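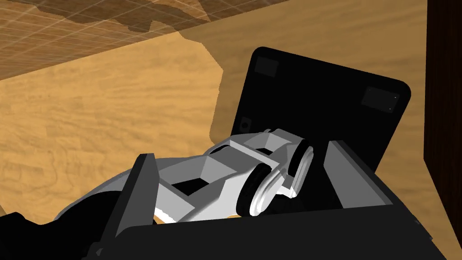
Toy car in white and light gray.

My brother-in-law, Fletcher Bolger, has been after me for years to come along to the toy fair at Lotinton, and on 8 June 2019 I finally ran out of excuses. We left after an early breakfast and took the old road through Prerkcombe, partly for the view over the reservoir and partly for the bakery, where Fletcher bought enough cheese rolls to feed a school bus (we ate the last of them on the way home, so I take back what I said at the time).

The fair fills the old market building and spills over into the church hall next door. There were 151 tables this year according to the program, and I believe I stopped at most of them. I had expected serious men guarding sealed boxes, and there were a few of those, but it was a much friendlier crowd than I'd pictured. Slavica Radulović, who had a long table of dollhouse furniture by the main door, let me open every drawer of a tiny writing desk and then told me all about her mother's kitchen, which she has been rebuilding in miniature for longer than some of my children have been alive. She still needs a stove! 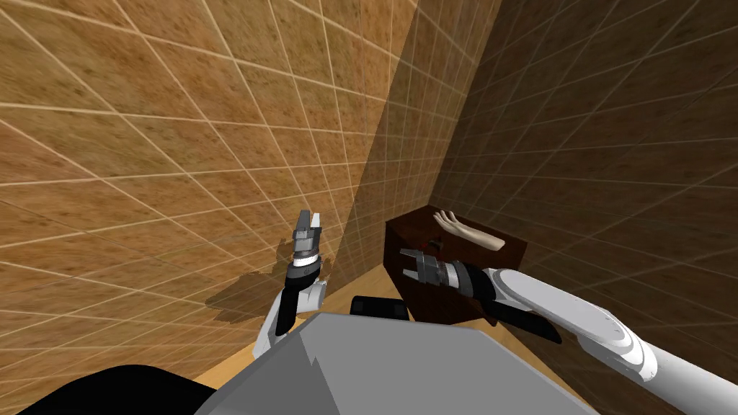
By noon my feet were complaining, so we went over to the church hall for soup and found ourselves sharing a bench with Emanuel Onu. He repairs wind-up trains, and he had brought one from the Matić works with a bent axle that he straightened while his soup went cold. I asked how he knew when to stop bending. He said he'd ruined plenty finding out, and handed it to me to hold. It was heavier than I expected, and the paint was worn through at exactly the spot where a small thumb would go.

The afternoon talk was by Velimir Lazarević, on the toy shops that used to line Gundton High Street. He had old price lists and a shop ledger, and he read out the Christmas orders from one December, doll by doll and drum by drum. It ran well over its time and I would have sat through another hour of it, though Fletcher did close his eyes once or twice.

I came home with two tin boats and a jigsaw that may or may not have all its pieces. Parking is in the field behind the hall, and you'll want proper shoes if there has been rain. There's a smaller fair at Gundton in July, and Slavica has promised to be there, so I've started looking out for a stove.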